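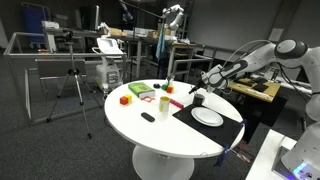
The letter from the Kiscombe Museum said that a gift of any size would be remembered forever. Soledad Escobar read the word twice and put her glasses on the table.

She had worked in insurance. Forever was a word her old department used to strike out in red.

Still, she called the number, and a young man from the giving office came to the house with a folder. He had a soft voice and a firm belief in bequests. He told her about the Tejada Circle, which was for people who had put the museum in their wills.

"What does the Circle do?" she asked.

"There's a luncheon in March."

"And after I'm dead?"

He looked in the folder. "Your name goes on the wall. In the Grasberg Wing."

She knew the Grasberg Wing. It had been the Clostus Wing when she was a girl, and old Clostus had paid for every brick of it. She asked where the Clostus name had gone.

"I believe there's a bench," he said.

"I've sat on all the benches."

He wrote something down. She signed nothing, gave him coffee, and let him leave the folder – it was a good folder, with a pocket.

In the morning she walked over to the museum, paid to get in, and asked the guard about the bench. He thought it might be in storage. She went upstairs to the one painting she liked, a brown cow in bad weather, and stood there until her feet hurt.

On the way out there was a box with a slot in it. She put in six dollars and didn't take an envelope.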